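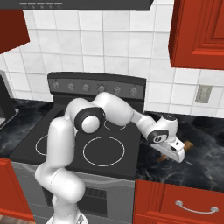
Bandeck Open Day

The Bandeck Open Day is a yearly public demonstration of household robotics held by the Petchrat workshop in Asmont. It is best known for its simulated kitchen, in which a single robotic arm works at a rendered counter while visitors follow along on a large screen. The first open day took place on 13 Apr 2021 and drew 200 visitors, far more than the hall had chairs for.

Background

Bandeck began as a teaching project led by Fongchan Duangkaew and Prasert Onsri, who wanted students to try out arm movements before going anywhere near real hardware. Their simulator, Tatel, was built over two winters. Early versions had only a bare table, and the kitchen was added at the urging of Oranuch Boonyarit, who argued that people understand a robot best when it is working in a room they know. It was a wonderful call! The kitchen became the part of the project everyone asks to see.

The kitchen

The simulated room has red cabinets, a white tiled wall and dark marble counters on either side of a black range. The arm is white with black rings at its joints, and it is mounted in front of the range, so reaching the right-hand counter means arching over the cooktop. This long reach is a favorite with the crowd. The gripper comes down low over a small brown wooden object on the marble, and the room tends to go very quiet.

Demonstrations

Each session lasts 16 minutes and is run by two presenters, one at the controls and one talking. Chanida Chuensuk has been the main speaker since the start, and her habit of stopping the simulation mid-reach to take questions is now a fixed part of the program. Visitors may ask for a run to be repeated from a new starting pose, and children often choose the strangest one they can think of.

The first open day had 11 sessions. A smaller evening showing followed in May for families who had been turned away at the door.

Visitor runs

From the second year on, visitors could steer the arm themselves with a handheld controller. Prasert Somboon wrote the beginner mode, which slows the wrist and leaves the other joints at normal speed. Runs are saved under the visitor's first name and can be replayed at the desk by the exit until closing time.

See also

Tatel (simulator)
Petchrat workshop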